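Durholm Finally Has a Path You Can Walk After Dark

DURHOLM, September. The Gumura Path, which for most of its life has been a fine place to walk provided the sun was cooperating, is now open in the evening. The Durholm Parks Office will mark the change with a public walk this Monday at 8:15 p.m., starting from the Pandey Street gate. There will be no ribbon. The last one is still in the hedge.

The path runs 815 yards from Pandey Street to the Istevness footbridge and has been repaved from end to end. Work took 10 weeks, four of which were spent waiting for curb stones that had been delivered to a different Durholm.

"We got 700 letters about this path," said Myfanwy Eynon, parks manager. "A good many of them were from the same man, but he made his points well, and his handwriting improved as he went along."

Under the old arrangement, evening walkers found the edge of the paving with their ankles. The crew, led by Costel Neagu, took up the broken surface, laid a smooth one, and reseeded the grass on both sides. The lighting was handled separately by Nelu Toma, who walked the route every night for two weeks with a flashlight and a clipboard before settling on where anything should go.

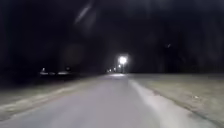
Toma argued for fewer lamps than the catalog suggests. People on the path want to see where they are putting their feet, and people in the houses on Pandey Street want to sleep, and the two groups overlap more than you might expect. The lamps will dim at 11 p.m. and go back to full strength at 5 a.m. for the joggers, who asked for 4 and were talked down.

The grass is mowed short and will stay that way through the fall. Walkers are asked to keep off the new seed near the footbridge until the stakes come out. Dogs are asked as well, through their owners.

Bicycles are allowed at walking speed. Sorin Avram, who runs the Istevness end of the park, has agreed to decide what walking speed is and expects to be unpopular by October.

Monday's walk is free and takes less than half an hour at an easy pace. Wear ordinary shoes. Coffee will be served at the footbridge until the urn runs out. If it rains, the walk will go ahead, and so will the coffee, in smaller numbers.

Press contact: Kelly Furnival, Durholm Parks Office, weekdays until 4 p.m. Calls about the benches should go to the benches line.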